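I switched to a low-protein conditioner in March and logged breakage each wash day. The count went down after week 3.
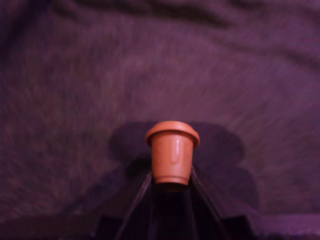
Small orange pot, flared rim.

Porosity was the harder part. The float test gave me a different answer each time, so I dropped it and timed

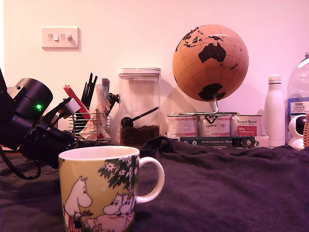 how long a section took to air dry instead. Mine took 37 minutes.

Sabina Haque asked about the Vernar rinse. I stopped using it. It left a film at the roots.

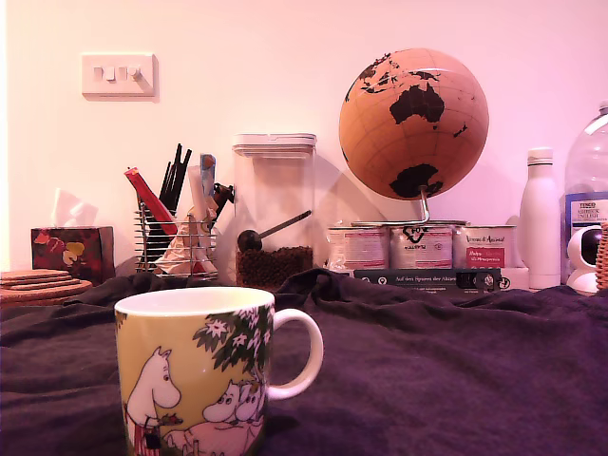 Vol. 3, p. 37

Hard water may explain the film. I will repeat the wash with filtered water, same section, same towel,

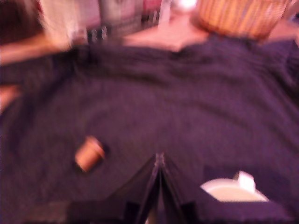 and post the drying times in the next entry.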